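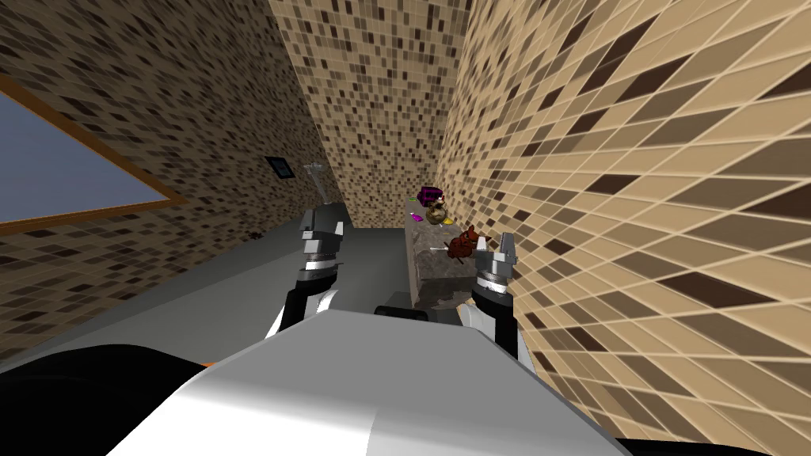 Tullgate sim work – where we are, March

Narrow rooms set is built and running. Mosaic tile on the walls, stone-look counter down the right side, small clutter at the far end. Two-arm robot starts facing up the room, left gripper open. The tile is deliberately busy, we wanted the policy to stop leaning on plain walls.

Results so far: 1000 training runs done on the Asholm cluster. Tiled rooms still lag the plain ones. Most misses are the right arm, which clips the counter front when the wall is this close. Left arm mostly fine. Randomizing wall texture helped more then adding clutter – we did not expect that.

Not done: the 6 held-out rooms for the Van Wyk comparison. Two are modeled, rest waiting on counter meshes. Lost up to 7 days to a collision bug, now fixed, affected runs thrown out and redone.

Next: finish rooms, rerun the baseline, send numbers. Budget on track. Need a yes or no on the extra storage by Tuesday pls, otherwise we start deleting raw rollouts.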